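Journal du club, 31 mars 2018

Assemblée de printemps du Stenton FC, tenue au vestiaire sous la présidence de Mme Haberkorn. Il a été pris acte du report du match contre Dendholm, le terrain ayant été jugé impraticable par l'arbitre, M. Dimitriou.
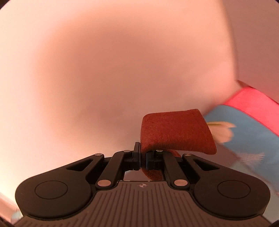
La nouvelle date, fixée en avril, sera communiquée par la ligue. Les deux équipes conservent leur effectif déclaré.

Terrain

Le drainage côté rivière est confié à l'entreprise Kwon, pour 2000 euros. 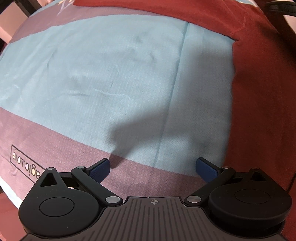 Effectif

Mlle Bjarnason reprend l'entraînement des gardiens. M. Seok demeure capitaine. 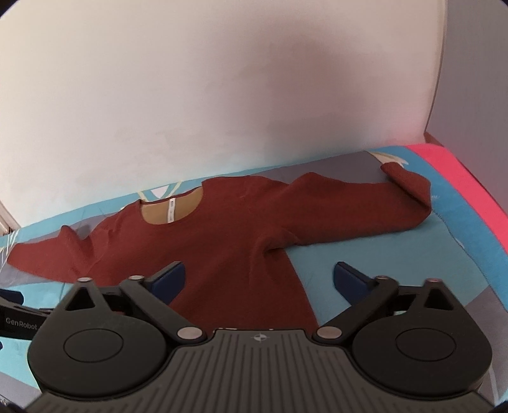 Recettes

Quelque 400 entrées depuis la reprise. Le relevé définitif reste à établir.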